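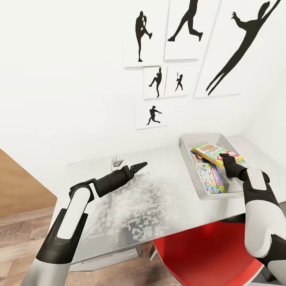 쟁반을 통째로 옮기는 건 반칙이라고, Lavanya Kurup이 화면을 보자마자 그랬다. 상자를 하나씩 꺼내야 점수가 나온다고, 규칙 문서에 다 적혀 있는데 왜 아무도 안 읽느냐고. 맞는 말이라 할 말이 없었다. 나는 규칙 문서를 두 번이나 읽었는데 두 번 다 그 줄을 건너뛰었나 보다.

그래서 오늘 동아리방에서 한 일은 결국 처음부터 다시. 그런데 이상하게 하나도 안 억울하다. 오히려 신났다! 지난주까지 우리 팀 Conanach는 팔 하나를 움직이면 다른 팔이 멋대로 따라 도는 문제로 사흘을 날렸는데, 오늘은 양팔이 말을 듣는다. 왼팔은 얌전히 있고 오른팔만 쟁반 쪽으로 쭉 뻗어 가는 걸 시뮬레이터에서 처음 봤을 때 (진짜 별것 아닌 동작인데) 소리를 질러서 옆방에서 벽을 두드렸다.

시뮬레이션 과제는 보드게임 상자 정리다. 은색 쟁반에 알록달록한 상자 두 개가 겹쳐 있고, 위에 있는 게 비스듬히 걸쳐져 있다. 사람이면 생각도 안 하고 집을 텐데 로봇한테는 이 비스듬한 게 고약하다. 손가락이 상자 끝을 누르면 아래 상자까지 같이 밀리고, 살살 대면 미끄러진다. Shinji Ueda 말로는 접근 각도를 조금 눕히면 된다는데, 눕히면 이번엔 쟁반 옆면이 걸린다. 쟁반 옆면이 기울어져 있어서 충돌 계산도 까다롭다. 저녁 먹기 전까지 우리는 그 기울기만 붙들고 있었다.

시연 데이터는 오늘까지 309개. 그중에 쓸 만한 건 191개다. 나머지는 내가 조종기를 처음 잡은 날 만든 것들이라 차마 다시 못 보겠다. 상자를 집어서 의자 쪽으로 던져 버린 것도 있다. 빨간 의자 위로 노란 상자가 날아가는 걸 보고 Rommel Tolentino가 자기 컴퓨터 바탕화면으로 해 놓았는데, 지우라고 해도 안 지운다.

학습은 Birevlow 서버에서 돌린다. 다른 팀이랑 나눠 쓰는 거라 밤 열한 시 넘어야 우리 차례가 온다. 지금 열한 시 사십 분이고, 손실 그래프가 내려가는 걸 보면서 이걸 쓰고 있다. 자야 하는데 못 자겠다. 새로고침을 몇 번이나 눌렀는지 모르겠다.

아까 저녁에 김밥 먹으면서 Lavanya랑 한참 얘기했다. 나는 위 상자를 먼저 집고 그다음에 아래 상자, 이렇게 순서를 코드로 박아 두자는 쪽이고, Lavanya는 그러면 배치가 바뀌는 순간 다 무너지니까 순서까지 정책이 배우게 하자는 쪽. 처음엔 내가 맞는 것 같았는데 집에 오는 버스에서 생각해 보니 Lavanya가 맞다. 대회 당일에는 상자 위치가 무작위로 바뀐다. 내일 가서 네 말이 맞다고 해야지. 좀 분하다.

왼팔을 어디에 쓸지도 아직 못 정했다. 오늘은 집게를 닫은 채로 탁자 위에 띄워만 두었다. 왼팔로 쟁반을 잡아 주고 오른팔로 꺼내면 훨씬 안정적일 것 같은데, 그러면 시연을 또 새로 모아야 한다. 양손 조종은 정말 어렵다. 왼손으로 세모 오른손으로 네모 그리는 거랑 비슷한데, 손이 내 손이 아니다. 그래도 해 보고 싶다. 동아리에서 양손 조종을 제일 잘하는 Nyokabi Lema한테 토요일에 한 시간만 가르쳐 달라고 부탁했더니 떡볶이를 사면 생각해 보겠다고 한다. 사야지, 두 그릇도 산다.

내일 할 일.
접근 각도 다시 재기 (Shinji 설정 파일 받아서)
충돌 여유값 줄여 보기
못 쓰는 시연 따로 폴더로 빼기, 이번엔 미루지 말 것
규칙 문서 끝까지 읽기!!

방금 또 새로고침했다. 22번째 체크포인트가 저장됐다. 하나만 더 보고 불 끈다.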